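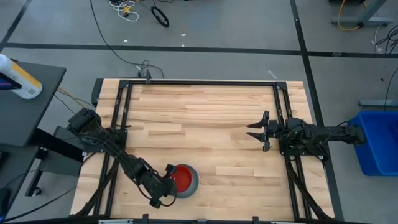

The Orine Soup Supper is back this fall, and it is going to be bigger than ever! Organizers said on 2025-05-20 that 626 people have already signed up for the one-night meal, which fills the old Grivaris market hall with long tables, live accordion music and more kinds of soup than anyone could try in an evening. Every guest gets two bowls, a small one for tasting and a larger one for the soup they like best, and the small one sits inside the big one so both can be carried through the line together.

2 min read

Print | E-mail

Valdis Mets, who is running the kitchen for the first time, can hardly wait. "I have been cooking beet soup since March to get it right," he said. "My neighbors are tired of it. I am not tired of it at all."

His beet soup will be up against a smoky fish chowder from Poulain, the bakery on Alby Street, and a sour rye soup that won over a lot of doubters last year — this reporter included. Poulain is also baking 700 rolls for the night, with caraway or plain.

The hall holds 700 people, so there is still room, but seats are going quickly. Tickets cost $45 for a family, and children under six eat free. Another 100 places at the late sitting will be opened if the city agrees to let the hall stay open until midnight.

Sign up for our newsletter and get local news in your inbox every morning.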